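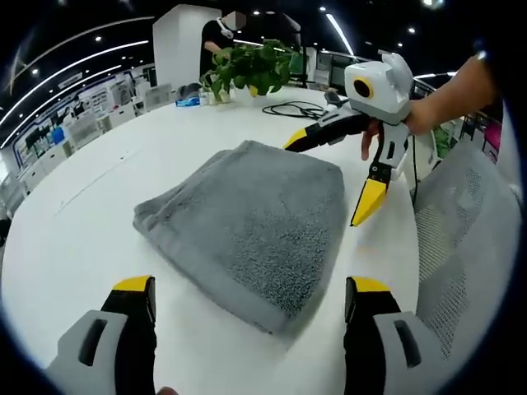

The Zorkasen is a small practice amp for guitar, five inches deep, with a leather strap on top, and I have now lived with mine since last December. I play bass-heavy country covers in a band that gets hired mostly for anniversaries, and my neighbor through the wall is a retired choir director with opinions. A quiet amp was not a luxury. It also rattles, so before we get to tone, get yourself a folded gray towel, the plush terry kind, and set the amp on that. Bare tabletop turns every low E into a dentist's drill. On terry cloth it sounds like an amp, and all it costs you is one towel's worth of dignity in front of company.

Setup took me one evening, most of it spent looking for the power switch, which is on the back, beneath the strap mount, where you will find it by feel for the rest of your life. There are three knobs. Volume does what you'd think. Tone goes from blanket to bacon. The third is labeled "Shape," and after the better part of a year I can report that it makes things more shaped.

Clean sounds are where the money went. Single notes have a nice round front to them, and chords stay clear until you get past two o'clock on the volume. I recorded a demo through it for Analyn Calimlim, who sings with us and has sent back everything else I've ever given her, and her whole reply was "fine, what key." I have it saved.

The overdrive is another matter. Turn it on and you get a sound I'd describe as a bee reading a contract. Weidong Jia, our other guitarist, owns the older version and swears the dirt channel on his is better, so we put them side by side at rehearsal and played the same lick for twenty minutes until the drummer went out to his car. His is better. They changed something, and I'd like them to change it back.

Battery life is good. I got through a full set at the Canton, where the stage has a single outlet and the karaoke machine has first claim on it, and then drove home and practiced the part I'd botched. Charging is slow, so do it overnight. The charge light is a blue one bright enough to read by — I put tape over it.

Can you gig with it? In a coffee shop, yes. At the Enriquez in Braltedville, no. We tried, the place was half full, and Edgardo Espiritu at the sound desk looked at my amp, then at me, then went to find a microphone to put in front of it. With the mic it was perfectly good. Without it I was miming.

Little things: the strap creaks. The headphone jack is solid and kills the speaker properly, so the choir director and I are on speaking terms again. The knobs have no numbers, only dots, and if you want the same sound twice you'll be taking a picture with your phone. The manual is a single sheet and most of it concerns disposal.

I'd buy it again for the clean channel and the headphones, at the sale price. At full price I'd try to find one like Weidong's secondhand and put up with the scratches. He won't sell me his. I've asked 3 times.

Rating: 3 1/2 out of 5

Filed under: Gear Reviews, Amps, Home Practice

Home | Reviews | Local Shows | Lessons | Classifieds

Contact the editor | Copyright 2021 | Back to top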